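Notes for my talk at the Brikside evening, Wednesday, March 9, 2022
Washington Barbosa

Working title: A table that stays a table

1. Opening

Say good evening and thank Trajkovski for the invitation. Speak slowly. I have 10 minutes for the first part, so do not tell the long story about the glue.

Start with the question: how many of you have a good table at home and cannot see the top of it? Wait for the hands.

My subject tonight is the workshop table, and how to keep it clear enough to do one small job on it. I learned this at Brandia, where we had too many things and too little wood to put them on.

2. The table among the other things

Show the first picture now. Let people look before I speak.

Points to make:
The top is wood, reddish-brown, with rounded corners. I like rounded corners very much – my hip likes them also.
There is one steel pot on it, with a utensil standing inside. The rest of the top is bare.
The cardboard stands upright along the rear edge. Cardboard is cheap and it makes a good low wall. Small things roll, and a wall is easier than a search on the floor.
Two clamps are fixed along the gap beside the black work surface. The metal rails lie on the black surface, and the wood is left alone.

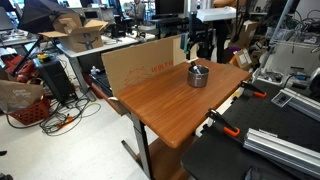 3. Rules I try to follow

Heavy metal goes on the dark surface. Never on the wood, also not for one minute.
A clamp has orange ends or another bright colour, so the eye finds it.
What is needed today may stand on the table. What was needed yesterday goes back to the shelf.

Mention the Plelby workshop in July, when we made a list of every object on one bench. Do not read the list! It had 200 lines and I want people to stay until the coffee.

4. Marking

Now the part on pens. I use a white Expo dry-erase marker with a black cap. I write on a small board what is on the table and what must leave it. 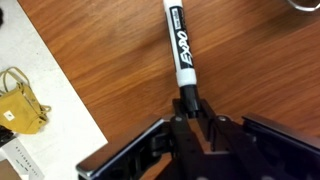
The cap must go back on each time, and I say this to myself as much as to the audience. Keep 2 markers, both black, and throw away the dry one the same day. If somebody asks about coloured markers, answer that I tried them for one winter and forgot what the green meant.

5. Questions

Leave 9 minutes. Ask Trajkovski to repeat the questions from the back, because my hearing is not so good in that room. The paper copies are on the chair by the door.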